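The Last Ring on the Hall Table

Leonie Gilchrist

The landline in my house has rung 111 times since September. I know this because I started keeping a tally on the back of a water bill, which should tell you something about the kind of fall I've had. Of those calls, most were from a recorded man with concerns about my roof. Nine were from my mother. Two were from a person named Dale who wanted to speak to another person named Dale.

I pay for this. Every month, bundled in with the internet in a way that no one at the company has been able to unbundle for me, I pay for the privilege of walking down the hall to hear about my roof.

And I can't give it up. I've tried. Twice I've gotten as far as the cancellation department, once on the landline itself, a thing that felt like asking a dog to drive himself to the vet. Both times I hung up during the hold music.

When I mentioned this to a few friends I expected to be teased, and I was, but then they went quiet and started confessing. One has a wall phone in her basement she describes as decorative, though it has a dial tone. One keeps a cordless set in the guest room "for guests," none of whom has made a call on it since the second Bush administration. My brother, who works in software and has opinions about my passwords, has a phone in his garage. He says it's for emergencies. The emergency he is picturing seems to involve being trapped under a car within arm's reach of a handset but nowhere near the cell phone he has never once, in my observation, put down.

So there are more of us than you'd think, and what we're holding on to is mostly a piece of plastic.

I grew up with a phone that was attached to the wall and weighed as much as a ham. The cord had been stretched so many times by so many teenagers that it hung to the baseboard in a heap. You could get it around the corner, under the pantry door and most of the way to the canned goods, and that was where I conducted the whole of my romantic life from the ages of 13 to 17. I can still smell onions and feel hopeful.

Then my father came home with a cordless. It was a Trevaskis, it had an antenna you pulled up with your teeth if your hands were full, and he carried it around the yard for an entire weekend calling people to tell them where he was standing. "I'm by the garage," he'd say. "Now I'm by the other side of the garage." At the fence line it would start to hiss, and he'd take one step back with enormous care, like a man defusing something.

It changed the house. A phone on a cord has an address. Everyone knows where it lives and so does everyone's business. The cordless could be anywhere, and was. We found it in the bathroom, in the laundry, in the vegetable drawer. My mother instituted a rule that it must go back on its base after every call, and the rule was obeyed exactly as well as you'd expect in a house with three kids. I would say that a quarter of all the words spoken in our family during those years were "who had it last."

The base had a button that made the handset beep so you could find it. We wore that button out. It went in one day and stayed in, and the handset beeped from inside the couch until the battery died.

I went looking this fall to see whether you can still buy a cordless phone, and you can. The big store near me keeps them between the extension cords and the shredders, in an aisle with the lighting turned down out of respect. There were four models. The cheapest was a Nirko, which came with two handsets and a box showing a woman laughing in a kitchen with such abandon that I wanted to know who'd called. The most expensive was a Flotberg, which promised to block up to 2000 numbers. I stood there for a while considering what sort of life produces 2000 numbers. Then I thought of the recorded man and put it in my cart.

The clerk looked at it. "My grandma has one of these," he said, kindly.

It has turned out to be a fussy thing. It announces callers out loud, in a voice that can't cope with surnames, so that my mother arrives in the house as "Gil. Christ." It wants to know the time, and if the power blinks it forgets, and then it flashes at me in the dark like a small casino. The manual runs to 76 pages. One whole section concerns conference calling, and I would love to meet the household that got that far.

I took it back and replaced it with somebody's old one.

You'll find a great deal of this at thrift stores, if you don't mind hunting. The one in our town has a bin of phones under the lamps, and a second bin of chargers, and the two have been kept apart, I can only assume, for sport. I spent most of a Saturday morning on the floor matching plugs to bases. A man next to me was doing the same with answering machines. We didn't speak, but when I found a base that fit, he nodded.

What I wanted was simple. I wanted buttons. I wanted them made of something that gave a bit under the thumb, and I wanted to be able to dial my mother in the dark, which I can do, because her number has a shape. It goes down the right side and then jumps across. I couldn't recite it to you with a gun to my head, but put a keypad under my hand and off it goes. I don't know a single number I've acquired since I got a cell phone. My husband's is just his name. If I were arrested I would have to call my mother, and she'd have to come and explain to everyone that she's 81 and doesn't drive after four.

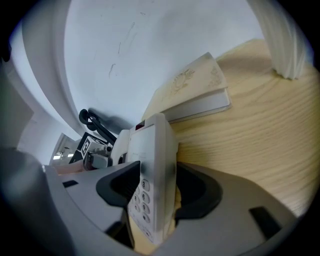 White, gray buttons, a little dark red window up top for the numbers: it could have come from any kitchen I ever sat in. There was one at the dentist's. There was one at the house where I babysat, and I ran up a bill on it I still feel bad about. The makers must have held a meeting at some point and agreed that a telephone should look like nothing at all, and then gone home early. I've come to admire that. My cell phone wants to be looked at 800 times a day and is beautiful enough to get its way. A cordless phone has no ambitions. It sits by the notepad and waits to be about somebody else.

White plastic doesn't stay white, of course. It goes the color of teeth. The buttons get a shine, and not evenly: you can tell a household's area code by which numbers have gone slick. The one I bought had a worn 4 and a perfect 8, and I've thought more than I should about who they were calling.

Cleaning one is a satisfying job, if you're in the mood for a job that takes 20 minutes and improves nothing. I use a barely damp cloth, a cotton swab, and a wooden toothpick for the trench around each key, with the battery out. What comes up from around the keys is best not thought about. Hand lotion, mostly, I tell myself. Keep liquid away from the little holes you talk into. And buy a new battery pack before you decide the thing is dead, as I nearly did. Mine would hold a charge exactly as long as it took my mother to get to the point, minus one minute.

My neighbor Bea disagreed with nearly all of the above when I read it to her over the fence. The phone was never the point, she told me, and neither were the buttons. The point was that it rang for the house. You'd pick up and it would be for your sister, and you'd have to talk to the boy for a minute, out of manners, and that was how you knew what he was like. She'd found out about her husband's job offer, her cousin's twins and one divorce by answering calls meant for other people. Now everybody's phone was only for them. She had lived with her grandson for a year, she said, and couldn't name one of his friends.

I've been chewing on that for two weeks. I'd gone in thinking I missed an object, and I do, I'm shallow that way. But the other night it rang during dinner and my daughter, who is 12 and has never willingly taken a call in her life, got there first. It was my mother. I held out my hand for the phone and she turned her back on me and walked off down the hall with it. They talked for half an hour. I heard laughing. I heard my own name, twice, in a tone I didn't care for.

When I went up to bed the base was empty and the handset was gone. I asked who had it last.

She thought maybe the bathroom.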